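Nekthorpe Gift Notes – README

Hi, and thanks for downloading! This is the read-me for Nekthorpe Gift Notes, a collection of short card messages that I've been gathering for people who order cakes, chocolates and hampers online and then get stuck at the little box that says "Your message here." I get stuck there every single time, so this started as a text file on my desktop and grew from that.

What's in the download

One folder per occasion, 9 in total: birthday, anniversary, new baby, get well, thank you, sorry, new home, retirement and just because. Every folder has 40 messages in a plain text file, one message to a line. Open it in whatever you like, copy the line you want and paste it into the order form.

There's also a spreadsheet called all_notes with the whole lot in one place. The columns are:

occasion – the same names as the folders
tone – warm, funny or formal
relation – partner, parent, friend, coworker, anyone
length – number of characters, counting spaces
text – the message

If you only want one file, take the spreadsheet. The folders are mostly for people who hate spreadsheets (hello, my family).

Where the messages came from

I wrote most of them myself, usually late in the evening with a cup of tea going cold. The rest were sent in by readers of the Protton newsletter, who had a box to tick if they were happy for their words to be reused. No tick, no entry. I took out all first names and pet names and put [NAME] in their place, so please remember to swap that before you order! My aunt once got a box of fudge addressed to "dearest [NAME]" and she still brings it up.

About length

Gift shops are strict about this and they don't agree with each other. Jukatura cuts your message off without telling you, and Huttunen prints the whole thing but shrinks the lettering until you need a magnifying glass. I try to keep every message short enough for a small card. The anniversary ones run longest, and I've gone through those twice with the scissors. Sort by the length column if your shop is a fussy one. 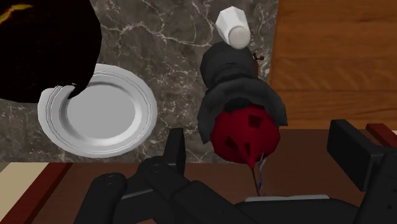 Issue No. 10

What's new in this issue: the retirement folder got a proper clean-up, because far too many of the lines were about fishing. I also split "thank you" by relation, so a note to your boss no longer sits next to a note to your mother-in-law. The "sorry" folder has new formal entries, which a few of you asked for (I didn't ask why). And the curly quotes are gone from every file – they were turning into odd little squares on printed cards.

Things that are still wrong

The funny tone is thin for get well and new baby. Jokes there are hard, and I'd sooner leave a gap than have somebody send a bad one to a hospital.

There are 2 messages in the birthday folder that say nearly the same thing. I like them both and can't choose.

Everything is in American English. I've had a go at Spanish for the anniversary folder, but my Spanish isn't good enough to put in front of anyone's wife, so it stays on my computer for now.

The tone labels are just my opinion. What I call warm, you may call soppy, so read a message out loud before you send it.

Can I use these?

Yes. Put them on cards, gift tags, ribbon, icing, whatever you've got. If you run a small gift shop and want to offer them in a drop-down menu at checkout, go ahead, and a link back would be lovely. Please don't bundle the whole collection and sell it as your own. Someone did that with an earlier issue and left my typos in.

Sending in your own

I'd love more! Use the form on the download page and tell me the occasion and who it was for (mom, friend, landlord). Leave out real names, and don't send poems or song lyrics that somebody else wrote, even if they're perfect. I read everything that comes in, though I'm slow in December, when my own gift list takes over the kitchen table.

The next folder will probably be graduation. I've got a decent pile for it already, but nearly all of them mention spreading your wings, so if you have one without any birds in it, please send that first.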